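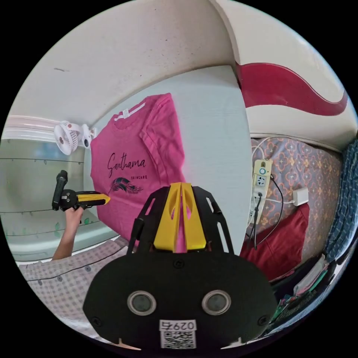 The Shetty Lighted Banner Stand is made for people who gather after dark and want their words to be read, whether that's a candlelight vigil outside a city hall, a remembrance on a campus lawn or a slow march through town for a cause the evening news has mostly forgotten. We've been selling it out of our Hornuda shop for a good while now, and the question we hear most has very little to do with the stand and everything to do with the lettering. Take the pink T-shirt hanging up against the light grey panel: "Santhama" in black script, with "SKINCARE" in smaller capitals underneath and a dark feather below that. Black on pink is plenty of contrast, and script is lovely on a shirt, where the reader is standing close to it. On a banner, at night, from across a square, we'd ask you to put the important word in plain capitals and make it as big as the cloth will take. Save the script for a second line, if you want one at all.

Search products, parts and guides
Go

Posted Friday, April 19, 2024
By the Hornuda shop desk

What you get is a folding aluminum stand with two uprights, a top rail and a bottom rail, a strip of warm white lights that runs inside the top rail, and a Voltbridge battery pack that hangs low on the back, where its weight helps keep everything steady. The banner cloth is sold separately, so that groups who already own one they love can go on using it. Any cloth with a sleeve or grommets along the top edge will go on, and we put a bag of clips in the box for the ones that have neither (bedsheets, mostly, and there's nothing wrong with a bedsheet!).

The light is softer than you might expect, and we chose it that way on purpose. An earlier version was a good deal brighter, and customers wrote in to say that it drowned out the candles, and that people standing nearby were squinting through the moment of silence. So we turned it down. It washes evenly over the cloth and leaves the faces in front of it alone, which also matters to folks who would just as soon not be lit up at a political event. There is a dimmer knob on the left upright if you want it lower still.

Setup takes two people if there's any breeze at all. Open the feet first, then raise the uprights until they click, and hang the cloth before you switch on the lights. Please do use the sand pockets on the feet. We've had stands come back with bent rails after a gusty evening, and bent rails aren't covered.

Specifications

Price: $332, banner cloth not included
Part number: 589
Battery: Voltbridge pack, removable, charger in the box
Lights: warm white, dimmable
Replacement clips: sold in bags of 50
Carry bag: included, with a shoulder strap

A word about permits, which we bring up on the phone so often that it may as well be written down. Some cities treat a freestanding banner as a structure and others treat it like a hand-held sign, and the rules can change from one park to the next. Ask the office that issues your assembly permit and tell them it folds, it isn't staked into the ground, and it runs on a battery with no cord across the sidewalk. If they would like a drawing, write to us and we'll send you the one-page sheet with the measurements on it.

If your group only meets once a year for an anniversary, you may prefer to rent. Rentals go out from our Hononberg warehouse with the battery already charged, and they come with a return label tucked into the carry bag's inside pocket. May is always the busy stretch, with so many groups getting ready for early summer dates, so send in your request as soon as you know your evening. You can change the delivery address later on without paying anything extra.

Stands that are in stock ship within two business days. Spare feet, dimmer knobs and top rails are on the parts page, and the older Shetty rails still fit the current uprights.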